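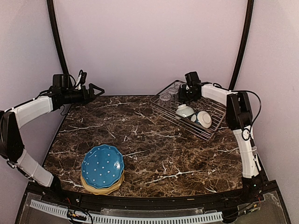

Photo: Raudsepp / used with permission

Every January I decide to become a person who bakes bread, and every January the bread has other plans. This year I bought a scale. The recipe I've been failing at wanted 127 grams of starter, and I had been giving it "a good scoop," which may explain a few things.

I live in Fultholm, where the nearest decent bakery is Suner, on the far side of the river. Suner makes a rye loaf that could hold a door open in a storm, and I mean that as praise. I used to walk over for one on my way home. Then my office moved, the walk became a bus ride with 2 transfers, and I started telling people I was "getting into sourdough," the way other people say they're getting into running.

My starter is named Kunoslow. I found the word painted on an old barn up north and thought it sounded slow, and a bit sour. It lives on top of the fridge and smells like nail polish when I forget to feed it. I forget to feed it a lot.

The first loaf came out flat. The second came out flat and burned, so at least I'm developing range. I read a long forum thread in which two strangers fought over water temperature for nine pages, and I came away knowing a great deal about the strangers.

Loaf three had a hole in the middle big enough to lose a spoonful of jam in. I know this from experience. The crust was good, though -- properly loud when I cut it -- and I ate most of it standing up, with too much butter, before it had cooled. Every book says to wait an hour. I've never met the person who waits an hour, and I don't think we'd get along.

Next up is a seeded one. I've already spilled the seeds.

Posted 11 Jan 2021 in Kitchen, Complaints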